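十二月去Helbridge看机器人"上课"

早上九点到的Helbridge,园区门口的风大得要命,我把围巾绕了两圈还是觉得冷。不过一进Jimex的楼里就把这事忘了。开放日的签到台摆在楼梯口,领一张胸牌,上面只写编号,我的是119号。前台说这次一共报了343个人,分上下午两批,每批再拆成小组,所以走廊里一直有人在找自己的队伍。

我报名的原因很简单:这两年看了太多机器人叠衣服、倒咖啡的视频,一直想知道这些动作的数据是从哪儿来的。视频里永远只有最后那一下,前面几百次几千次的练习很少有人拍。Jimex这回开放的正好是采集车间,他们内部管这个项目叫Pristlow,做的是小零件装配:齿轮、轴承、卡扣、插头,全是手指头大小的活儿。

参观从二楼开始。先听二十分钟介绍,讲得挺实在,没有放宣传片,直接打开一份采集记录给大家看。每一条记录就是一次完整的尝试,从手臂离开起始位置算起,到操作员按下结束键为止。里面有各个关节的角度、相机画面、夹爪开合,还有操作员事后打的标签。标签只有3种:成功、失败、补救。最后这种最有意思,指的是中途歪了、卡了,又被人一点点救回来的那些。讲解的工程师说,他们最舍不得删的就是补救,模型看多了顺顺当当的例子,一碰到偏差就不知道该怎么办。

听完下楼进车间。进门要把外套寄存,手机可以带,闪光灯必须关掉,原因大家都猜得到:相机正在录。

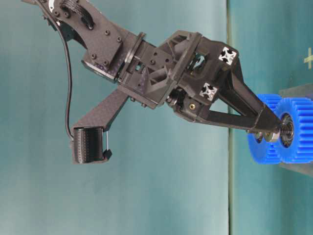
全文约1550字 · 阅读需4分钟

我在齿轮这个工位前站得最久。手臂用黑色的碳纤维板和打印件拼成,走近了能看见板子上的编织纹路,螺丝、走线全露在外面。夹爪收得很尖,顶端带着一根小金属轴和银色的轴承,正对着蓝色塑料齿轮的中心孔。隔着视频看,会觉得这种活儿不过是"插进去"三个字,站在旁边才知道中间有多少讲究。角度偏一点,轴承就会顶在孔边上;力气大一点,齿轮会跟着转。操作员告诉我们,新人头几天录的数据基本都得重录,毛病几乎一样:太急。

夹爪上贴着两块黑白相间的方形标记,同组有位小朋友问是不是二维码,能不能扫。大家都笑了,工程师倒是很认真地蹲下来解释,说这种标记是给相机认位置用的,拿手机扫不出网址。手腕下方还斜着伸出一根支架,末端装了个黑色的小圆柱,我问是不是相机,旁边另一组刚好开始讲解,声音盖过去了,没听清回答。背后那块青绿色的背景布我也挺喜欢,颜色斑斑驳驳的,像旧照相馆里挂的那种。

再说操作。Pristlow用的是遥操作,人坐在另一张桌子前,手里握着一套比例缩小的主手,人怎么动,机械臂就怎么跟。我原以为会像打游戏,看了一会儿觉得更像写毛笔字:手腕要松,停顿要稳,收的时候不能拖泥带水。当班的操作员上午已经录了177条,她说这算慢的,因为一直有人来问问题(对不起,其中至少五个是我问的)。

每录完一条,她都要把零件重新摆一遍,而且故意不摆在老地方。往左挪一指,转个角度,有时候连灯光也调暗一档。墙上贴着一张摆放表,密密麻麻全是格子,做完一格划掉一格。我问能不能让程序随机生成位置,她说位置本来就是程序抽的,可摆还得人来摆。这一段我特别爱看,感觉整个车间最忙的其实是这双摆零件的手。

隔壁是检查间,录好的数据要在这里过一遍。屏幕上几路画面同步播放,底下是力的曲线,碰到零件的那一瞬间会跳起一个小尖。检查员拖着进度条来回看,发现标签打错了就退回去。她给我们放了一条被退回的记录,表面看一切正常,轴也进去了,可有一路画面慢了半拍,手已经停了,图像里还在动。这样的例子喂给模型,等于教它对着过去的画面做动作。要不是她指出来,我看十遍也看不出。

下午一点多是体验环节,每人可以坐上去试三分钟。桌上放的是一套练习用的设备,任务简单得多,把一个泡沫方块拿起来放进盒子里。我信心满满地坐下,第一次夹空,第二次夹住了又在半路掉了,第三次总算进了盒子,后面排队的人居然给我鼓掌!手心全是汗。旁边的工作人员很客气地说,像我这样的开头很常见,还问我要不要再试一次,可惜时间到了。

最后一站是展示训练结果的小房间,里面跑着一个叫Kong的模型,名字挺吓人,动作却特别斯文。它学的就是前面那些工位录下来的例子,没有人在旁边操作。我们看的那几轮里,有一轮它对了半天没对上,退回来一点,换个角度又慢慢探过去,最后放进去了。全组人安安静静看完,然后一起"哇"了一声。我马上想到早上讲的补救标签,那个往后退一点的小动作,八成就是从哪位操作员手里学来的。

也说点不足。车间通道偏窄,一组人全站进去,后排基本只能看到前排的后脑勺,个子不高的朋友尽量往前走。讲解没有配扩音器,几个工位同时开讲就容易串音。检查间只安排了十分钟,我觉得太短,完全可以和体验环节对调一下时间。纪念品是一枚小齿轮钥匙扣,我挑了橙色的,已经挂在书包上了。

想去的话,听说春天还会再开一次,报名入口在Jimex的活动页面。建议选上午场,人少一些,操作员也更有精神聊天。午饭可以在园区食堂解决,牛肉面不错,记得多要一勺辣油。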